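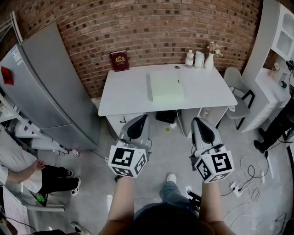
25 Jan 2020

I've started writing letters again! Proper ones, with a pen and a stamp, and I'm enjoying it far more than I expected to.

It began with my old neighbour Barbara Piątek, who moved to Bruvness last year and doesn't get on with email. She sent me four pages about her new garden, the bus that never comes and a very rude goose, and I read it twice standing in the hall with my coat still on. I wrote back that same evening. My hand ached after one side of paper (I'd forgotten that bit) and my handwriting went downhill fast, but she says she can read most of it.

Since then I've written 21 letters. Some went to aunts, two to my old piano teacher, and one to a cousin who rang up to ask if something was wrong. He hasn't written back yet, but I live in hope.

A few things I've picked up along the way. Cheap paper is fine, but cheap envelopes come unstuck. Write the address first, while your hand is fresh. Don't save up news until you've got enough of it, just start with what you had for lunch and keep going – the lunch bits are what people ask about afterwards! I also keep a list of who I owe a reply, after I managed to answer the same letter twice.

Barbara and I are now swapping soup recipes by post, one per letter. Hers for beetroot came with a splash of the real thing on page two. I'm sending her my leek and potato next, and in March I'm getting the train up to see her and meet the goose.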